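Harahap 921 monitor, bought as a pair: review after a fall and part of a winter

Two black monitors in a small white room, and whether they were worth the $400.

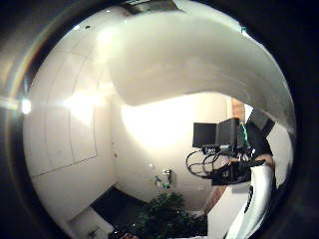

By the Ukness reviews desk
Posted in Home Office, December
3 comments

The Harahap 921 is a plain office monitor that Stanau sells singly or in a two-pack. We bought the two-pack with our own money. It was $400 before tax, delivered to the door on a Tuesday in one large carton that needed two people to get up the stairs. They replaced a single Drilley that had developed a vertical line down one side.

I have used them most working days since September, for spreadsheets, page layout, email and a fair amount of reading. I don't play games and I don't edit video, so if you need a review for either of those, look elsewhere.

The room

The room matters to this review, so a few words on it. It is small and everything in it is white or close to it: walls, ceiling, most of the rest. The overhead lighting is strong and it bounces. A patch of glare sits on the wall for as long as the lights are on, and the back wall behind the desk gets very bright. Black monitors stand out a good deal against that. If you want something that fades into the decor, Stanau lists the same model in light grey for a bit more, but it was out of stock when we ordered and it still is.

Setup

Each monitor comes with a foot, a neck, a power cord and one video cable. The neck clips into the back of the panel and the foot screws on from underneath with a thumbscrew that folds flat. No tools needed. The first one took me a few minutes and the second took less.

The instructions are a single folded sheet with drawings and no words. The drawing for the neck shows it going in from the wrong side, or at least that is how I read it, and I had to take it off and turn it around. Push until it clicks. If it hasn't clicked it will still stand up, and it will droop forward later in the day.

The video cables are short. With the computer on the floor I could not reach the second monitor and had to buy a longer one. Check this before you order and save yourself the trip.

There is no power brick, which I appreciated. The cord goes straight into the back of the panel and points down, so you can get the monitor close to the wall. Ours are set against it.

Placement

I started with them side by side in a straight line, edges touching, like in the catalogue. I used them like that for a week and had a sore neck. The join ended up directly in front of me and I was always turned a little one way or the other.

I now keep the left one more or less square-on and the right one angled, with its edge partly overlapping its neighbour. The left one is the main screen. The right one holds email and whatever I am copying from. Overlapping them looks untidy and you lose a sliver of the screen behind, but it takes up less of the desk and my neck has been fine. The foot is small enough to allow this. With the Drilley it would have been impossible, as its foot was a wide V that stuck out past the panel.

The stand tilts forward and back. It does not go up and down. That is my main complaint about the 921 and it is a big one if you are tall. Mine were too low out of the box and have spent the whole time propped up on books. There are mounting holes on the back, under a little plastic cover, so an arm would fix the problem. An arm for each would also eat up a good part of what you saved by buying the pair.

There is no swivel either. To angle the right-hand one you turn the whole thing, foot and all. It slides easily on a smooth desk and leaves no marks that I have found.

Picture

Fine for the money. Text is sharp enough that I stopped thinking about it after the first day. The colours were too blue when I turned them on and I switched both to the warmer setting in the menu, which is called "Paper" for some reason. After that white pages looked white.

The two panels do not match exactly. The right one is slightly more yellow than the left, and I could not get rid of the difference completely with the colour sliders. With a spreadsheet dragged across both I can see it. With different things open on each I forget about it. People who work with photos would be bothered.

Brightness goes up higher than I will ever need at night and is about right for the daytime with the overhead lights on. Turned right down it is still a touch bright for working in the dark.

Glare

This was my biggest worry given the room, and it is where the 921 did better than I expected. The screen has a matte coating. Reflections of the lights show up as a soft smudge and lose their hard edge, and on a white document I mostly can't see them. On a dark background they are still visible. If you use dark mode in your programs under strong ceiling lights, expect to see a pale blob in there somewhere.

Angling the right-hand screen helped with this as well. Straight on, it caught the light near the top. Turned a little, it doesn't. It took some fiddling to find the spot, and I put a small pencil mark on the desk so I could put it back after dusting.

When they are switched off, the matte black shows dust. Against white walls you notice it more than you might like. A dry microfibre cloth takes it off. I would not use a spray on the coating, and the sheet in the box says not to (with a drawing of a bottle and a cross through it).

Buttons and menu

The buttons are underneath the bottom right corner and you find them by feel. Power is the one on the end, and it feels the same as the others. I turned the monitor off by mistake many times in the first month when I wanted the brightness. I have a dab of nail polish on it now.

The menu itself is simple and remembers its settings after a power cut. We have had a couple of those this winter, so that has been tested. The power light is small and blue and can be turned off in the menu, under "Other". Do that if the desk is anywhere near a bed.

There are speakers. They sound like a phone in a mug. Use headphones.

Build

Light plastic all over. The panel flexes if you pick it up by one corner, so don't. The neck wobbles slightly when I type hard, more on the left one than the right, and tightening the thumbscrew again helped but didn't cure it. Nothing has cracked or come loose. The rim around the screen is thin on three sides and thicker along the bottom.

Neither screen has a dead pixel. Stanau says it will replace a panel with a dead pixel within the return window and charges for shipping both ways, so look yours over on the first day with a plain white page and a plain black one.

Compared to the Drilley

The Drilley had a much better stand, with proper height adjustment, and felt like a heavier and more expensive thing. It was. It was also glossy, and in this room I spent a lot of time looking at a reflection of the ceiling. For what I paid for the one Drilley I could have had the two-pack and the longer cable. If I were starting over and only had space for a single screen I would probably still choose the Drilley type of stand and put up with paying for it. With space for a pair, I would buy the 921 again.

One other thing about going from one screen to two: the desk gets fuller than you expect. I lost the spot where the printer used to sit, and the printer now lives on the floor.

Good points
Sharp text, matte screen copes well with strong overhead light
No power brick, sits close to a wall
Small foot, so a pair can be angled and overlapped
Price for the two-pack

Bad points
No height adjustment
Short video cables
The two screens don't quite match in colour
Power button feels like all the others
Speakers

Price paid: $400 for 2, from Stanau
Would buy again: yes, with a longer cable in the same order

Update: a reader asked whether the 921 can be turned on its side for long documents. On the supplied stand, no. On an arm it can, and the computer will rotate the picture, but the menu text stays sideways.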